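Início | Projetos | Cadernos de laboratório | Contactos

Caderno de laboratório — Projeto Kivell, recolha de demonstrações com pinça manual
Bancada Carré, entrada de janeiro
Última atualização: janeiro, 17h40

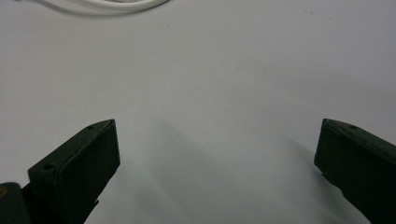
A equipa de Stanholm comentou, na leitura da versão anterior desta entrada, que os segmentos sem objeto deveriam ser eliminados antes do treino, por ocuparem espaço e não conterem manipulação. Stanholm acrescentou que, no conjunto que preparou para Indonside, tudo o que antecedia o primeiro contacto foi cortado automaticamente e que o treino decorreu sem incidentes.

Regista-se a observação e a resposta dada. No projeto Kivell, os segmentos sem objeto mantêm-se, com etiqueta própria. A política treinada em dezembro fechava os dedos sobre a mesa quando não existia nada para agarrar, e a explicação mais plausível é que nunca lhe foram apresentados exemplos de espera. O corte automático continua disponível no script de preparação, desativado por omissão. Fica acordado que se treinarão duas variantes, uma com corte e outra sem corte, e que a comparação será feita sobre as mesmas tarefas de avaliação.

1. Estado do conjunto

À hora de fecho desta entrada, o conjunto contém 3061 episódios aceites. O objetivo desta fase é acrescentar 300 episódios com tampo claro, divididos entre recolha de peça única, transferência para tabuleiro e aproximação sem preensão. A terceira categoria é a que motivou a troca de mensagens acima referida.

Os episódios da fase anterior foram gravados quase todos sobre o tapete cinzento escuro. Sobre esse fundo os dedos da pinça, verde-escuros, quase se confundiam com a superfície, e a estimativa de abertura obtida pela imagem apresentava saltos. Com o tampo branco o contorno dos dedos separa-se melhor e a estimativa é mais estável. A desvantagem está na localização: um tampo liso oferece poucos pontos de referência, e o seguimento da pose perde-se com facilidade quando a câmara se aproxima da mesa.

2. Procedimento seguido

Cada sessão iniciou-se com a calibração da abertura: dedos totalmente abertos, dedos fechados, dedos abertos. Seguiu-se a passagem de mapeamento, lenta, com a pinça afastada da mesa e a câmara orientada também para a parede do fundo e para a estante. Só depois se gravaram as demonstrações.

Para a aproximação sem preensão, o procedimento foi o seguinte:
- partir da posição de repouso, com os dedos abertos;
- descer até uma altura próxima da superfície, sem lhe tocar;
- manter a posição durante dois segundos;
- subir e regressar ao repouso, sem alterar a abertura.

Verificou-se que a pausa tende a encurtar com o cansaço de quem grava. Nas últimas séries da manhã várias pausas ficaram abaixo do previsto e esses episódios foram repetidos. Passa a usar-se o sinal sonoro do cronómetro da bancada no início e no fim da pausa. O sinal não interfere com a gravação, uma vez que o áudio não é utilizado no treino.

3. Iluminação e sombras

Com os dedos sobre o tampo branco, as sombras são difusas e a zona entre os dedos fica visivelmente mais escura do que o resto da mesa. Discutiu-se se conviria eliminar este efeito com uma segunda fonte de luz lateral. Decidiu-se não o fazer. A sombra varia com a altura da pinça e pode constituir uma pista útil de distância, sobretudo numa superfície sem textura.

O risco é conhecido: se todas as gravações tiverem a mesma iluminação, a política poderá depender dela em excesso. Por esse motivo, cada bloco de 10 episódios passa a ser gravado com uma configuração de luz diferente da do bloco precedente. As configurações estão indicadas na folha afixada junto ao quadro elétrico e devem ser copiadas para o campo de notas da sessão. Nas sessões já realizadas esse campo ficou por vezes vazio — terá de ser preenchido a partir da ordem dos ficheiros, enquanto a memória das sessões ainda permite confirmar.

Também a exposição automática da câmara merece atenção. Na descida, o branco passa a ocupar quase todo o campo de visão e a imagem tende a acinzentar. Ensaiou-se a exposição fixa em três séries curtas. O tampo manteve tonalidade constante, mas as demonstrações próximas da janela ficaram queimadas ao fim da manhã. Mantém-se a exposição automática até haver estores na bancada Carré.

4. Arrumação da bancada

Os cabos brancos sobre tampo branco são difíceis de detetar pelo script de verificação, que procura objetos não declarados na área de trabalho. Admite-se a presença de um cabo na margem, desde que não entre na zona de preensão e que seja declarado como elemento de fundo. Não se justifica rejeitar episódios por esse motivo. Pelo contrário, alguma variação nas margens é desejável, visto que a bancada de Indonside nunca estará inteiramente livre.

O mesmo se aplica a pequenas manchas e partículas no tampo. Limpa-se a mesa no início da sessão, com pano seco, e não se interrompe uma série para nova limpeza.

5. Critérios de rejeição em vigor

Rejeitam-se os episódios em que:
- o seguimento da pose se perde durante a descida ou a pausa;
- um dedo toca no tampo numa aproximação sem preensão;
- a mão livre entra na área de trabalho;
- a abertura registada pelo sensor diverge da estimada pela imagem para além da tolerância do ficheiro de configuração.

O último critério foi o que mais rejeições produziu. A maior parte concentra-se no início das séries, antes de a abertura estabilizar, e suspeita-se de um desfasamento entre o relógio do sensor e o da câmara. Não se alterou a tolerância. Os episódios afetados foram guardados em pasta separada, para eventual recuperação depois de corrigido o desfasamento.

6. Etiquetas

Os segmentos sem objeto recebem a etiqueta "espera" quando a pinça está parada e "aproximação_vazia" quando se encontra em movimento. A designação "vazio", usada nas primeiras folhas, deixa de ser válida, por ter sido aplicada indistintamente a ambos os casos e também a gravações falhadas. A conversão das folhas antigas far-se-á manualmente.

Stanholm pediu que as etiquetas fossem exportadas num ficheiro à parte, de modo a poder aplicar o corte do seu lado sem alterar os episódios originais. O pedido é razoável e foi aceite. O formato será o mesmo das anotações de Indonside, com os tempos de início e fim expressos em número de fotograma.

7. Pendentes

- Medir o desfasamento entre sensor e câmara com o teste de batida.
- Preencher as notas de iluminação em falta.
- Repetir o mapeamento com marcadores impressos nas quatro extremidades do tampo e comparar a perda de seguimento.
- Verificar o aperto dos dedos da pinça antes da próxima série; o manual Kivell prevê essa verificação na troca de dedos, mas não entre sessões.
- Lançar as duas variantes de treino, com a mesma semente e o mesmo número de passos.
- Confirmar com Indonside a altura definitiva do tampo — o desenho recebido e a mensagem que o acompanhava indicam valores diferentes.

Imprimir esta página | Enviar por e-mail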